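**Atbridge School, maths and science department**
Minutes, May 31, 2021, by video call, it being half term and everyone having apparently nothing better to do

Present: Pauline Stockdale (chair), Damián Barrera, Yoon-hee Wang, Gumaro Jaramillo (minutes)
Apologies: Isauro Cervantes, who sent a long email instead

**1. Last minutes**
Agreed, once Damián's name had regained its accent.

**2. Graphing calculators**
The Rellgate loan set goes back at the end of term. Yoon-hee wants to buy our own for Year 10 statistics. Pearce have quoted £2557, batteries extra. We have £1000. Pauline asked whether pupils could share. Yoon-hee said they already do, and that the sharing is mostly of answers.
**Action:** YW to ask Pearce for a price on a smaller set.

**3. Meveck worksheets**
Damián trialled the pulse rate unit with 2 classes in March. Pupils liked taking their own pulses and disliked plotting them. Sheet 3 asks for a line of best fit through data that has none. The teacher notes call this "a rich discussion point". It was discussed richly until the bell.
**Action:** DB to rewrite sheet 3. GJ to check the answers, including the one that gives a resting pulse in centimetres.

**4. Isauro's email**
Read in part. He would like the unit moved to the autumn so that it follows averages. Agreed, partly to avoid reading the rest.

**5. AOB**
Marking policy deferred again.

Next meeting: first week back, in person, biscuits to be confirmed.

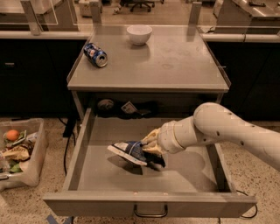 Isauro adds, having seen the draft, that the rest of his email was about the calculators, and that Year 10 could manage perfectly well with one between two if somebody taught them to clear the memory first. He would like this minuted under item 2.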